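Backdrop swapping (robot learning)

Backdrop swapping is a way of collecting robot training data in which the surface under the work gets changed on purpose between batches, while the task stays put. I've been keeping this entry up for the Wadow wiki, so forgive the first person — I run these batches myself and can't write about them any other way!

The idea is simple enough. A policy that learns from camera views will happily learn the table too (ours did, and it was embarrassing). So at Dindasent we record 200 demonstrations of a task, split over plain covers and really busy ones, and then test on a cover the policy has never met. In our first full run we kept 192 of them and threw the rest out for dropped video.

Crank tasks are my favorite for this. The handle is small, the fingers have to come down over it from above, and a loud print underneath gives the policy plenty of wrong places to look.
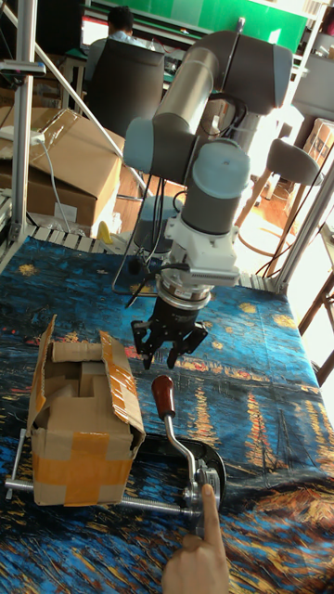 Atau wrote on the talk page that busy prints only help if the lighting moves around as well, and that 100 demonstrations on one cloth under changing sun had done more for them than 2 cloths under fixed lamps. I think that's fair, and I've added a lighting column to the log sheet.

See also: Mercado gripper notes, camera placement, distractor objects.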